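Sorkcombe Fair

Sorkcombe Fair is an annual fair held in the village of Sorkcombe over two days in September. It began as a sheep sale and is now mainly a market for local food, tools and second-hand goods, with a small show of livestock on the first day.

History

The earliest record of the fair is an entry of 1759 in the parish accounts, which notes a payment for mending hurdles. Sales were held on the sloping field known as Pillorau, beside the road to Keane. At its height the fair drew more than 9 drovers' parties each year, most of them from the upland farms to the north. Trade fell away after the railway reached Keane, and buyers began to use the weekly market there instead.

The fair moved to the lower green when Pillorau was ploughed. Sheep are still shown, but none have been sold at the fair since the pens were taken down. 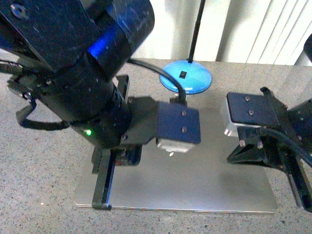

Poppy Naylor wrote that the move to the lower green did more harm than the railway, as the new ground flooded in wet years and the larger farms stopped coming. Her account, printed in the parish magazine, also gives the old toll as five pence a score.

Customs

The fair is opened by the ringing of a handbell at the Timent bridge. Stallholders may not trade before the bell. A flat cake made with caraway and lard, called a hurdle cake, is sold on both days.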